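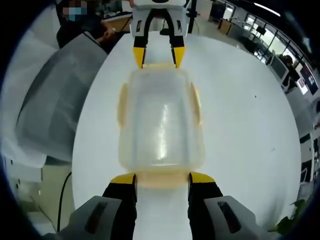
Ticket 770 – Near and far gripper don't agree on how wide they're open
Opened 9/14/19 by Lamduan Kaewkla
Project: Hemmin

Hi all, me again, sorry! Since I put the new Putau build on, the two hand-held grippers log different widths on the same tub. Near one says 160, far one says 223, and I'm squeezing them both to the same mark on the gauge block. Then Retell throws the whole take out with "width mismatch" (fair enough, really).

Tried so far:
- restarted both grippers, no change
- cleaned the yellow tips, no change
- swapped the cables over, and the high number stayed with the far gripper, so I don't think it's the cable
- rolled back to the June build, and it went away for 3 takes, then came back
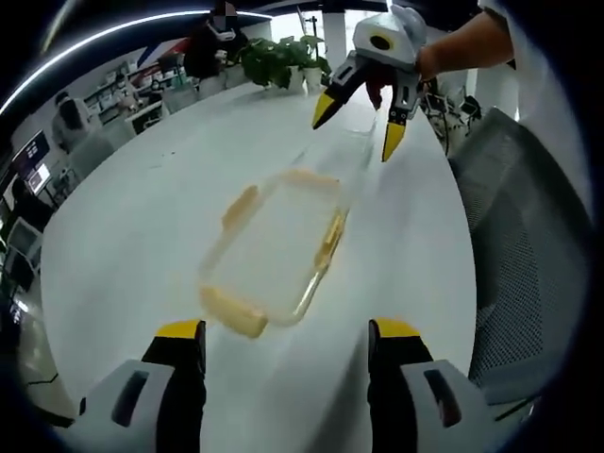 Container on the big white table, far gripper coming in from the top right.

Reply from Sunee Sombatkul:
Ooh, I had this one. Close the fingers fully before you switch on, otherwise it takes whatever gap they're at as zero. Can you try that and send me the startup log?

Lamduan:
Done, log attached. Far one now reads 160 as well! Leaving this open until I've run a full batch.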